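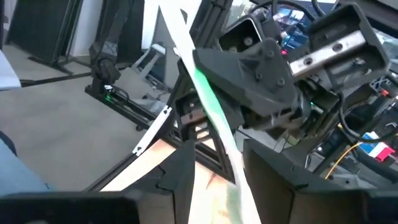
January 15, 2023

Ok quick one before bed. Did the money stuff finally. Been putting it off since the holidays and the envelope pile on the microwave was starting to lean.

First – the old 401k from Stostell. Left there ages ago and just let it sit. Logged in (password reset, then another password reset, then the code went to my old phone number) and it's still in whatever fund they dumped me in on day one. Fees are higher than I thought. Fund name tells you nothing. Wrote it down anyway.

Called Plindance about rolling it over to the IRA. On hold forever, same piano loop. The lady was nice but kept saying "direct rollover" like I should know. I do sort of know. Check gets made out to them and not to me, otherwise taxes get withheld and it's a whole mess. She's mailing a form. Mailing! Said 6 business days. We'll see.

Credit card from December – ugh. 1,182 dollars. I knew it'd be bad but not that bad. Half of it is plane tickets, fine, those were planned. Rest is gifts and takeout and the boots. Paid the whole thing out of savings so there's no interest, but now savings looks sad. Put it back by summer, is the plan. No takeout on weeknights. Wrote that on the fridge.

Went thru the subscriptions too. Found 3 I forgot about. One is a meditation thing I opened maybe twice. Cancelled that and the cloud storage one. Kept the movie one, don't judge me.

Bumped the automatic transfer to Flallevness up to 96 a month. Weird number but that's what was left over when I did the budget and I didn't feel like rounding down. It goes out the day after payday so I won't see it sitting there. Should have done this years ago. The app shows you a little graph of when you're 67 and I don't beleive a word of it but I did look at it for a while.

Still need to:
fix the beneficiary on the Plindance account, it's blank
find last year's tax return, pretty sure it's in the blue folder
ask HR if the match changed
look at renters insurance, renews soon

Lunch was at Illés, the soup place, which yes I know, takeout rule. But I sat down and ate it there so it doesn't count. Good bread. Thought about the emergency fund the entire time like a fun person.

Feeling ok about it all though. Kind of lighter. Last January I didn't even open the statements, just shoved them in the drawer with the batteries. Now I at least know the numbers even if I don't like them much. Mom always did her bills at the kitchen table with the radio on, maybe I'll try that next month.

Too tired to do the HSA reciepts. Tomorrow. Set alarm, trash goes out early.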